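Catport update: training the wrist view on harder light

The Catport group spent July on a narrow question: how much does a grasping policy suffer when the light in the simulator changes and nothing else does? Earlier versions were trained under soft, even lighting. They did well in the simulator and lost ground when moved to the test bench in Zalberg, where afternoon sun comes in at a low angle.

For the new runs, the Drola renderer was set to place one strong light at a random angle at the start of each episode. Shadows have sharp edges and can fall anywhere, including straight across the object. The object set leans toward thin, upright things such as framed pictures, which have few good places to grip and often carry strong patterns of their own.
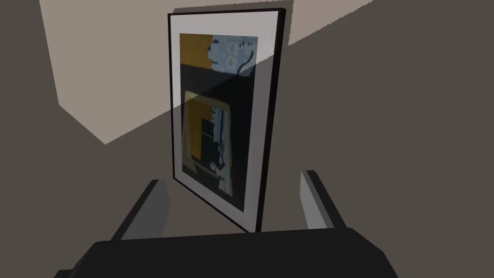
A shadow line across a flat surface can look a lot like a real edge, and the older policy often treated it as one. It would close the fingers too early or line up with the shadow instead of the side of the object. We trained the new policy on 137 objects, with each one rendered under 30 light settings. Camera position, friction and object weight were left as they were, so any change in the results should come from the lighting.

On a held-out set of 200 simulated grasps, early closing became much less common. Grasps on plain, matte objects changed very little. Glossy objects are still a problem, and we do not think more light angles will fix that. Training time went up by a factor of roughly 2.

Bench tests with the Baert arm are next. We plan to run them once in the morning and again at 4 p.m., using the same objects in the same order. The light settings and the object list are in the project folder for anyone who wants to repeat the simulated runs.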